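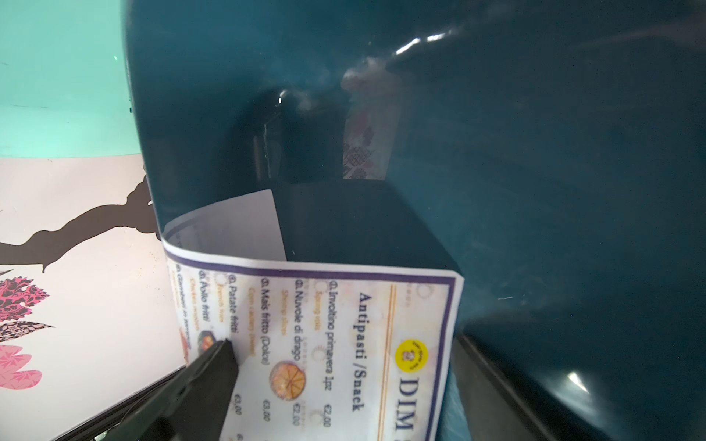 Seen from the wrist: a gripper finger against the snack page of a paper menu.

"The paper has its own opinion": a talk with a teleoperator

12/06/2025

In Zurncombe, on the first floor over a shop for bathroom tiles, the company Tenura lets people move robot arms by hand so that the arms can later move alone. I visited them for an afternoon and talked with the woman who leads the group of operators. She asked me to write her job and leave out her name, and I agreed to it. Before this she worked nine years as a sewing teacher, and several times during our talk her hands went back to that work while she was explaining the other one.

I asked her first what she does when she comes in.

"I make tea and then I read the task sheet. The sheet is one page. It says which objects, where they start, where they must finish, and what is forbidden. Then I sit down, I take the two handles, and I do it. After that I put everything back and do it again. People imagine something from a film. It is much nearer to working in a kitchen, you have a list and you go through it."

The handles belong to a system the company calls Rakidex. They are two light arms of the same shape as the robot arms but smaller, fixed on a desk beside the work table. When she bends a handle at the elbow, the robot arm bends at the elbow. A trigger under the first finger closes the gripper. All the movements are recorded together with what the cameras see, one camera that stays fixed and one on each wrist.

"The first day everybody looks at their own hands," she told me. "I say to them: your hands are fine, look at the table. On the second day they look at the table. In the second week they start to look at the small picture from the wrist, and from then they are good operators."

I wanted to know why the wrist view is so important, because to me, on the screen, it looked like a confusion. Everything is very near and turned on its side. She laughed at this and said that her mother had the same complaint.

"It is near because the work is near. From the fixed camera I can see that the gripper is over the menu. But is the finger over the paper or under it? Two millimetres, I cannot judge it from there. From the wrist I see the edge of the sheet and the finger, and I see when the paper starts to bend. When it bends I know I am touching. I have no feeling in the handles, you understand. No force comes back to me. So the bending of the paper is my feeling."

The menu she was speaking about belongs to a task group named Shehu. It is a set of table tasks, things you would do in a small café or at home at breakfast, and every one of them has a part which is thin, soft or slippery. The menus come from a dim sum restaurant, with text in Italian and small orange subtitles in English, and she can now say the beginning of the snack list by heart: involtino primavera, nuvole di drago, then the sweet corn. Her pronunciation, she says, is a crime.

"A hard thing is easy," she said. "A cup, a block of wood, you close the gripper and it is in the gripper. Paper has its own opinion. You push on one side and it lifts on the other side. If it lies flat you cannot take it, because there is nothing to take. So you must make something to take. You push it against an object, it makes a curve, and then you have an edge."

She showed me this with my own notebook page and two pencils, and it needed four tries. The movement is a slow push with a flat finger until the sheet has nowhere to go. When it stands up a little, the other gripper comes from the opposite side and closes. If you are too quick, she said, the sheet slides over whatever it was resting against and you start again from the beginning.

Does a failed try go into the bin?

"No, and I had to fight a bit for this. In the beginning we kept only the clean ones. Then the arm learned from them and it was beautiful as long as everything went well. The first time the sheet slipped, it continued with closing the gripper on air, because it had never seen me make a mistake and repair it. Now we keep the recordings where I lose it and take it again. We only mark them. What we throw away is when I was not concentrating, when I stopped in the middle to scratch my nose."

By the end of March the Shehu group had 2494 recordings, and 310 of these are marked as containing a repair. She would like to have more of the second kind, but they cannot be made on purpose. She has tried. When an operator drops something with intention, she says, you can see it, the hand already knows where the object will fall and goes there too early.

I asked about the things standing around on the table which have no part in the task.

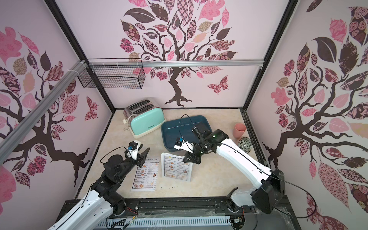
"They are there so that the arm does not believe that the world is a menu and nothing else," she said. "A toaster, a tray, a cup, a small plate. On the task sheet they are called bystanders. We move them between the sets. One time the cup is near, one time it is by the wall. For me it is a nuisance, I must go over the tray or round it, and with two arms you have to remember that the elbows also need a place. In the first month I looked only at the grippers and I hit the rail with the elbow, quite hard. It made a terrible sound, somebody came from the shop downstairs."

The walls with the printed trees and big patterned leaves she likes less. She admits they are useful, since a real room has curtains and pictures, and a plain wall would make it too easy for the cameras. After a whole day with them she sees leaves when she closes her eyes. The wallpaper is changed with every task group, and she hopes very much that the next one will have stripes.

Working with two arms is, in her experience, the point where new people become unhappy. Most of us have a strong hand and a helping hand, and the helping hand does a lot without asking. It holds the sheet still, it turns the bowl. With the handles this does not come by itself. New operators leave the left arm hanging in the air as if it was a coat, and do everything with the right one.

"So I give them an exercise from sewing. For one hour you do the task with the left as the boss. The right may only hold. They hate me. But after that the left arm is awake. In sewing it is the same, the hand with the needle gets the compliments, and the seam is straight because of the other hand."

There is also a second way of teaching at Tenura, where one takes the robot arm itself by the wrist and leads it through the movement. She used it for her first half year. I asked which one she prefers, and her answer was longer than I expected.

"When you hold the arm directly, you feel the weight and you feel the contact. For opening a drawer or wiping a surface I would still choose it. But your body is in the recording. My sleeve was in front of the camera, my shadow was on the table. And with two arms it is not possible for one person, unless she has a very special back. Also you do things which the robot cannot do, because your own finger helps a little at the edge of the paper and you don't notice. With the handles I cannot cheat. If I manage it, then I managed it only with these two grippers and these pictures, and so the arm has a chance to manage it also."

I put the question in the opposite way. What does she lose?

"Speed. With my hands I put a menu in a holder in 3 seconds, without thinking. With the handles it is long, and the first time I did it I was sweating. You must come from above with the sheet straight, and a sheet held at one corner is never straight. So you take it in the middle of the side, not too high. You bring it over the opening. You wait until it stops to swing. The waiting is the difficult part to teach, everybody wants to put it in while it is still moving."

This waiting has made a small problem with the engineers. In the recordings it is a time when nothing happens, and somebody had written a script that cut out all the pauses to save space. After training on this material the arm arrived over the holder and pushed down at once, with the sheet still moving. They searched for the reason for several days. She found it when she watched an old recording and noticed that she herself looked too fast – "like in a silent comedy". The pauses are left in now.

Her shifts are divided in blocks of forty minutes with a break after each, and she is strict about this with the others and less strict with herself. The neck gets tired before the hands do. She has put a kitchen timer on the desk, the loud mechanical type, because an alarm on the telephone was too easy to silence with the elbow.

Towards the end I was allowed to try. I chose the flat menu, of course, and of course I could not lift it. I pushed, it slid, I pushed again, and then I closed the gripper with much confidence on nothing at all. On the wrist picture I saw the paper very big and did not understand which direction was left. She did not take the handles from me. She said only "slower" and, after some time, "you are still under the sheet with your thinking". On my fifth attempt one side came up, and I forgot to close the other gripper because I was so pleased.

I asked if my attempts would be kept. She looked at the list on the screen, typed something into the field for remarks and turned the screen away before I could read it.

For the autumn the group is preparing cloth: napkins, a tea towel, later perhaps a shirt. The engineers are a little afraid of it. She has already brought a bag of remnants from home, sorted by how stiff they are, and she wants to begin with the linen.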